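Search the guide Go Clear

Prurklow Control – Set-up Guide

Section 6: First pick-and-place job (two arms)

Do sections 4 and 5 first. If the arms havent been homed today, go back and home them. Everything below assumes Prurklow is running on the bench PC and both arms show green in the status bar.

Job file used throughout is tape_to_tray. Rolls of tape off the floor of the cell, into the tray. Swap in your own part later, once this one runs.

6.1 Load the job

1. Open Prurklow. File > Open job > tape_to_tray.
2. Wait for the planner to finish loading. Bar goes grey, then disappears. Don't click through it.
3. Check the left and right arm names match the real arms. Swapped names = arm moves on the wrong side.
4. Set speed to 35 per cent. Leave it there until 6.5.

CAUTION – Stop button within reach before you enable anything. Hands out of the cell. Software stop is not a substitute for the real one.

6.2 Fixed camera and parts list

1. Perception tab > Fixed view > Start.
2. Press Detect. Found parts appear in the list on the right with a score next to each.
3. Delete anything that isn't a target. Tools and fittings on the floor can stay where they are but must be marked Obstacle, otherwise the planner will happily go through them.
4. Draw the tray outline by hand. Four clicks, then Close shape. Auto outline works on dark trays, less well on pale ones.

Note – floors with a strong pattern give false hits. Veins and pale patches in marble are the usual culprit. Raise Min score in steps until they drop out of the list. If real parts drop out as well, you went too far – back one step.

Note – patterned walls: set the Region box so it covers the floor only. Faster too.

6.3 Grasp set-up

1. Pick one part from the list. Grasp > New.
2. For rolls, rings, anything with a hole – choose Rim. One finger inside the hole, the other on the outer side. Centre grasp will try to close over the full width and usually fails on wide rolls.
3. Enter Opening before closing. 42 mm is the default for tape, fine for most rolls.
4. Set Force to Low. Go up one notch only if the part slips.
5. Press Preview. Ghost gripper should straddle the rim. If both ghost fingers are in the hole, press Flip.
6. Press Try grasp. Arm moves down, closes, waits.
7. Check it in the wrist view before you accept. You want a finger through the core and a finger on the rim, with nothing else caught between them.
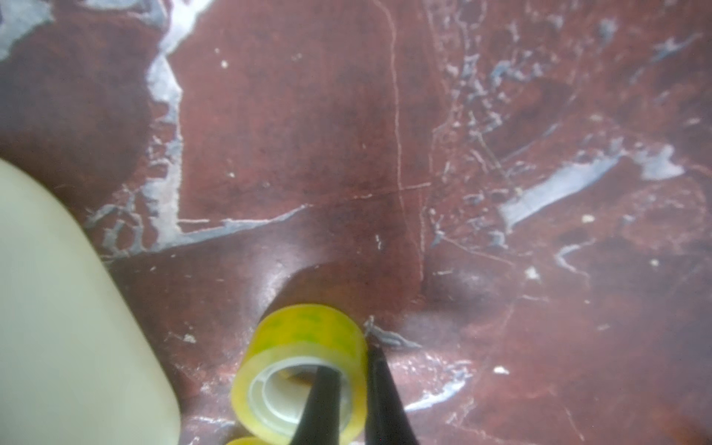 8. Happy? Accept. Not happy? Release, then nudge the offset by 1 mm and go again.
9. Save the grasp under the part name. No spaces in the name, the loader still trips on them.

Note – wrist view goes soft up close, mainly at the edges. Focus isn't adjustable from Prurklow. Judge the grasp from the fingertips and ignore the rest.

Note – Flat or Upright: this tells the planner how the part sits in the fingers after pickup. Get it wrong and the place height is wrong. Held on edge = Upright.

CAUTION – two parts close together. The fingers need room on the outside of the rim. Turn on Neighbour check and the planner will start with whichever part has the most space. Leave it off and it goes by score, and may shove the next roll along.

6.4 Place positions

1. Place tab > Add area > pick the tray outline from 6.2.
2. Pattern: Free for now. Grid needs the tray depth and most people dont have it to hand.
3. Set Release height to 13 mm above the tray base. Lower and the fingertips can touch the base.
4. Tick Count parts already in tray. With this off the planner treats the tray as empty on every run and will place onto whatever is there.
5. Choose which arm does what. Tray side arm places, other arm set to Hold. Hand over between arms is section 8, not this one.
6. Set the Hold pose well back and high. The holding arm still counts as an obstacle, and so does its cabling if you've entered it under Cell > Extras.
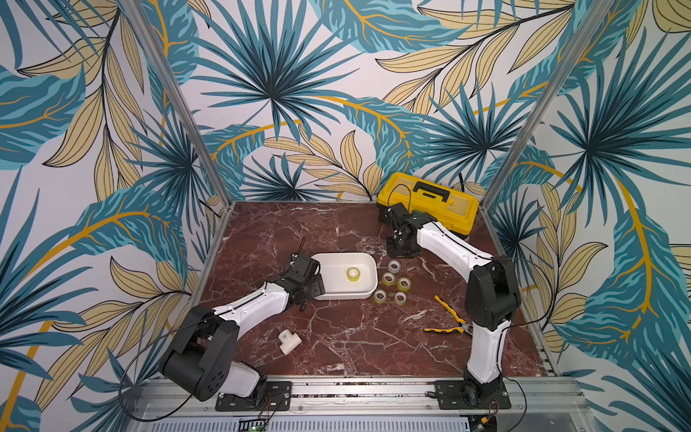
7. Press Plan all. Each part should get a line in its own colour. Red line = no safe path.
8. For red lines: move the Hold pose first, then try a different approach angle, then move the part by hand (arms disabled!) and Detect again.

6.5 Dry run, then real run

1. Run > Dry. Arms move, grippers stay open. Watch the whole thing once.
2. Stop straight away if a link passes close to a wall or an upright. Add a keep-out box there and Plan all again.
3. Run > Live, still at 35.
4. Only raise the speed after a clean live run.

Error 166 – lost part during move. Gripper closed further than expected. Force too low or wrong grasp type. See 6.3.

Still stuck, export the log (Help > Export) and send it to Aslak Wikström with the job file. Log without the job file is no use to him.

Related sections
Section 5: Homing and joint limits
Section 7: Writing your own part file
Section 8: Hand over between arms
Importing old Lornodum jobs

Was this page useful? Yes 13 No 2
Comments (4) Share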